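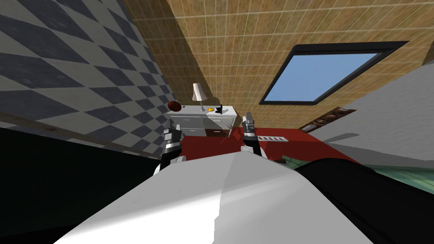
白色物体怎么打光：从一片死白到看得出形状

分类：三维入门 / 灯光与材质 / 新手教程
最后更新：2023年7月26日

刚开始学渲染的朋友，十有八九都在白色东西上栽过跟头。红苹果、木头桌子、绿叶子，随便丢一盏灯上去，好歹能看；换成一只白瓷碗或者一块白色的塑料外壳，要么亮得什么细节都没有，要么灰扑扑的像落了一层土。我自己头一年做的白色茶具，现在翻出来还会脸红，所以这篇就慢慢讲，想到哪儿讲到哪儿，您泡杯茶跟着做就行。

我用的渲染器是 Kondar，界面截图就不放了，各家软件的叫法大同小异，找到对应的选项并不难。练习用的模型也不必讲究，一个倒了角的盒子，一个球，再加一块能当桌面的平面，就足够走完全部步骤。

开始之前

先把显示器的亮度调到平时看书觉得舒服的程度。白色最怕屏幕太亮，您在屏幕上觉得刚刚好，换到别人那里往往就偏暗了。我桌上这台 Kaneko 出厂时亮得吓人，用了很久我才想起来去调它，之前那批图只好全部返工，唉，不提了。

另外，把场景里默认的灯统统删掉，环境光也先关上。画面一片漆黑的时候不要慌，我们就是要从黑的地方开始。

第一步：白色材质别用纯白

新手最容易犯的毛病，就是把颜色滑块一口气推到顶。真实世界里的白纸、白墙、白漆，多多少少都会吃掉一点光，没有哪样东西能把光全数还给您。把明度往下拉一截，拉到单独看色块会觉得“咦，这不是浅灰吗”的位置，就差不多了。等灯光打上去，它自己会白回来的。

颜色里也可以掺一点点暖色或者冷色。陶瓷我喜欢偏暖，塑料和喷漆件我喜欢偏冷，这纯粹是个人口味，您不喜欢的话保持中性也很好。

粗糙度先放在中间，后面再调。

第二步：先放一盏主灯

加一盏矩形的面光源，放在物体的左上方，稍微靠后一点，灯面朝着物体。这时候您会看到物体有一侧亮起来，另一侧沉在黑里，交界的地方就是明暗交界线。

这条线值得您多看几眼。灯越小、离得越远，它就越硬，影子的边缘也像刀切的一样；灯越大、靠得越近，它就越柔和。像页首那张图，白色外壳上有一道参差的、接近竖直的阴影边界，左边一条亮白的高光斜着扫下去，右边是比较平的中灰，这就是硬影子落在浅色表面上的味道。喜欢利落一点的画面，可以往这个方向走；想要温柔一点的，就把灯放大，再看看影子怎么慢慢化开。

我建议您两种都试，各存一张小图放在一起比较。做过这个对比之后，很多书上讲得云里雾里的话，一下子就明白了。

第三步：把暗部轻轻托起来

只有一盏主灯的时候，背光面常常黑得发闷。有两种办法：一是在另一侧放一盏很弱的补光，二是放一块浅灰色的平面当反光板，让主灯的光自己弹回来。

我偏爱反光板。它的好处是光的颜色和强弱都跟着主灯走，您调主灯的时候不用再惦记别处。把板子往物体那边推，暗部就亮一点，往外拉就暗一点，非常直观，跟摄影棚里拿着泡沫板比划是同一个道理。

补光千万别贪多。两侧一样亮，形状就没有了，前面辛辛苦苦找到的那条交界线也白找了。眯起眼睛看屏幕，如果还能一眼分出哪边是亮面、哪边是暗面，那就是合适的。

第四步：给背景留一点灰

白东西放在白背景前，轮廓会融进去；放在纯黑背景前，又生硬得像剪下来贴上去的。最省心的是中等偏浅的灰，或者让背景从一侧到另一侧有一点渐变：物体亮的那一边，背景暗一点；物体暗的那一边，背景亮一点。老一辈画静物的人很讲究这个，用在渲染里一样灵。

如果您的甲方坚持要白底（我遇到的几乎都坚持），可以在物体两侧、画面之外各立一块黑色平面。黑板会映在物体边缘上，勾出一道细细的深色边，轮廓就出来了。

第五步：现在来调高光

回到材质面板，慢慢拖动粗糙度。拖低，高光就收紧变亮，像上过釉；拖高，高光散开，像没打磨的石膏。拖的时候眼睛要盯着高光的边缘，别光盯着数字看。

高光如果断成了奇怪的形状，多半是模型的倒角太窄或者法线有问题，这时候再怎么挪灯也没用，老老实实回去修模型吧。我曾经为一个杯口的高光熬了大半夜，最后发现是有两个面叠在了一起……

第六步：曝光与出图

灯光和材质都满意了，再来动曝光。先把曝光压低，低到整个画面明显偏暗，然后一点一点往上加，加到最亮的高光刚刚要失去层次时停手，再退回来一点点。软件里有过曝提示的话请打开它，小小的高光点过曝没关系，成片的过曝就得收一收。

测试的时候采样设成 47 就够看了（这个怪数字是我某天随手敲进去的，后来一直懒得改）。正式出图我会设到 180，画面宽度 2000 像素，放在网页上绰绰有余。我的旧显卡是 Zokton 的，这样一张图最多要跑 15 分钟，正好够我去把衣服晾了。

出图时记得存成带高动态范围的格式，以后想改亮度还有余地。只存一张压缩过的小图，回头想救高光就救不回来了。

常见的小毛病

物体看起来像石膏：粗糙度太高，或者高光里没有东西可映。试着把主灯放大一点，让它的形状能在表面上映出来。

白色发黄或者发蓝：先检查灯的色温，再检查桌面的颜色。桌面颜色会弹到物体底部，木头桌面尤其明显。有一点点是好看的，太多就把桌面的饱和度降下来。

暗部有很多噪点：暗处本来就难算干净，把反光板推近一点，往往比加采样管用。

影子像浮在空中：物体没有贴住桌面，切到侧视图看一眼，多半会发现一道缝。

接下来练什么

盒子和球都顺手以后，可以去厨房找一只真的白碗，放在窗边，上午看一次，傍晚再看一次，然后照着在软件里摆灯。我从五月开始每个星期都做一次这样的练习，进步比闷头看教程快得多。练到后来，您走在路上看见白墙上的影子都会停下来琢磨，家里人可能会催您快点走。

练习文件放在 Tamia 的素材区，搜索“白碗”就能找到，里面灯的位置都已经摆好，材质留给您自己调。做出来的图欢迎贴在留言里，我看到了都会回的，慢一点请别介意。

联系我们 | © 2023 Tamia 三维学习站 | 返回顶部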